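Landum Wide Basin, Pink

Item no. 3236
Sold by Iltley Home
In stock

I've been selling basins out of this shop long enough to have opinions on them, and the Landum is the one I took home. It's big, it's pink, it's plastic, and it does about nine different jobs in my house depending on the month (in December it was full of wrapping paper).

What I like first is the rim. It's wide and it curves right over, so you can get your fingers under it when the thing is full and it doesn't dig in. The smaller Gosivik tub we used to carry had a thin edge and I grumbled every time I picked it up. The Landum is deep as well – deep enough that a pile of light stuff stays put when you walk down the hall with it.

And light stuff is mostly what goes in mine! I save plastic bags. Grocery bags, clear produce bags, the crinkly ones that come around new shirts, all of it. They used to live inside one another on a hook behind the kitchen door until the hook gave up. Now I put the basin on the floor, go around the house, and drop in every bag I find, scrunched up any old way.
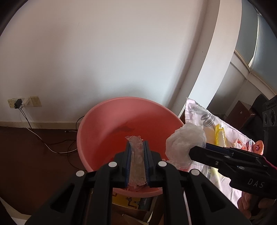
Once everything is in one spot I sort it sitting down. Clear bags get used for leftovers and wet swimsuits, white ones line the bathroom trash can, and anything with a hole goes in the recycling drop-off at the store. It takes me one cup of coffee, maybe a second if I dawdle.

A few customers have asked about laundry. Yes, it's fine for hand washing sweaters, and I soak my kitchen towels in it overnight. Just don't fill it to the top and then try to lift it, because water is heavy and your back will let you know. I fill mine in the tub and tip it out right there.

Cleaning is a squirt of dish soap and a sponge. Skip the scouring pads, they dull the finish. Mine has picked up a mark or two over the years and I've stopped fussing over it.

Good to know before you order

Color: pink only for now. Kuo, who make them, did a gray one for a while and I'm asking for it back.
Not for hot oil, and please don't leave it next to a heater.
No lid. The Gosivik lid does not fit, I tried.
Returns accepted for 60 days if it's unused.
Ships in its own box, allow 3 working days. If you order two they come nested, which saves you on shipping.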